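5 Jun 2018

I voted this morning before work. The polling place for my part of Comell is still the elementary school gym, and there were two people ahead of me. I was out in under 10 minutes.

The race I cared about was county clerk. It gets almost no attention, but the clerk runs the elections, and ours has had the job since 2009. Kerubo Were is running against him. Her main issue is the mail ballot deadline. Right now a ballot has to be in the office by the time polls close, and a postmark doesn't count. She can't change that herself, as it's state law, but she says the clerk should be asking for the change and so far hasn't.

I went to the one forum they held, over in Prerkodmont. Thiện Lâm moderated and kept the answers short. Were wants a second drop box on the Gallagher side of the river. The clerk said it would cost too much. He didn't give a figure, and I would have liked one. 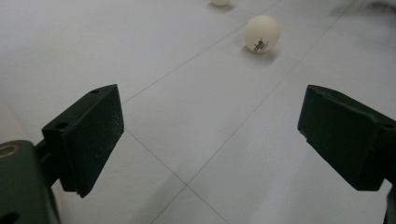
Turnout will probably be low. The last time this office was on a primary ballot, some 1000 people in the whole county voted in it. With numbers like that, a street or two can settle the thing.

I voted for Were. I don't think the current clerk has done a bad job, and the lines used to be much worse. I just want the drop box. Polls are open until 8 if you haven't gone yet. Bring your ID and use the side door, the front one is locked.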